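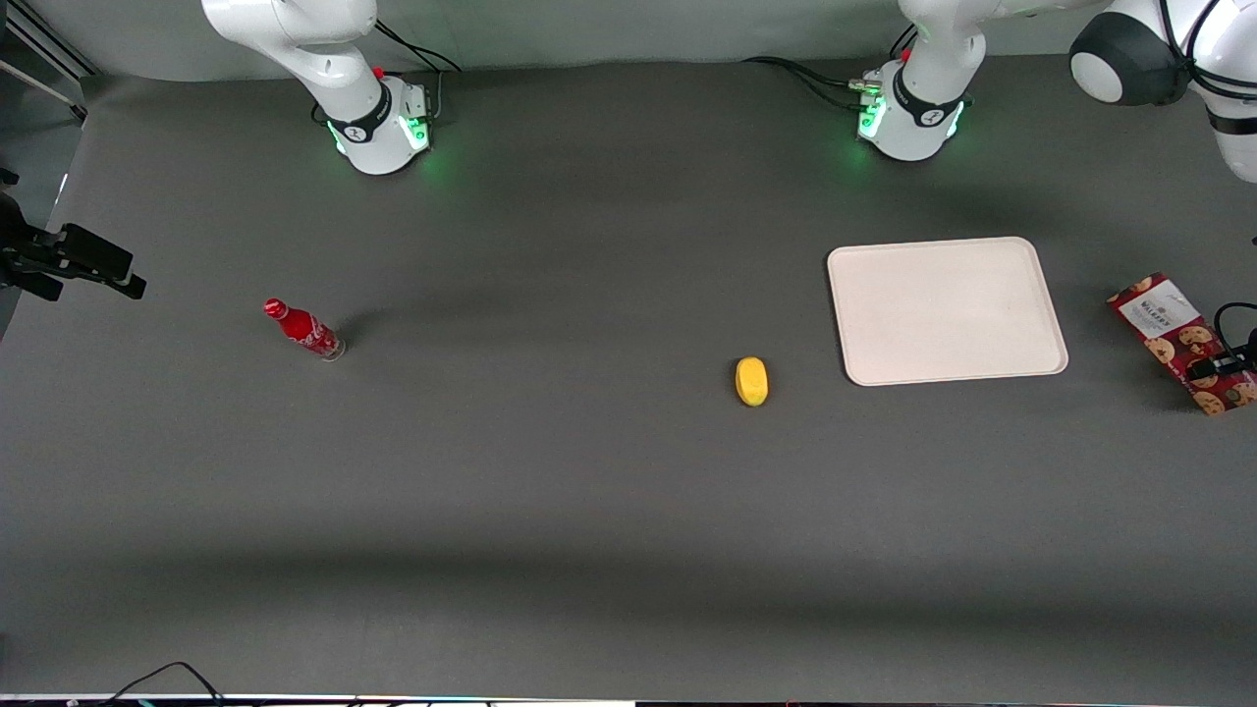 Monday, late afternoon

Spent most of the day on the sound mix for episode 2 of Trelthorpe. Daryna plays both sisters, and the kitchen argument is nearly all her talking to herself, so I had to line up two sets of takes by ear (my poor ears!). The older sister sits lower and slower now, and I pulled 900 Hz down a touch on her lines. Much better!

Illia's lines in the station scene still sound boxy. I tried the spare lavalier track and it's all coat rustle, so he'll need to come in and redo them. Marichka is asking whether he's free before the Bilyk shoot.

Rostyslav sent a new cut after lunch, and the cue at shot 177 now lands too early. I slid the piano back by ear but haven't checked it against picture on the big speakers.

Still to do: room tone for the hallway, door slam, and ask Hnat which version of the theme he wants over the end credits.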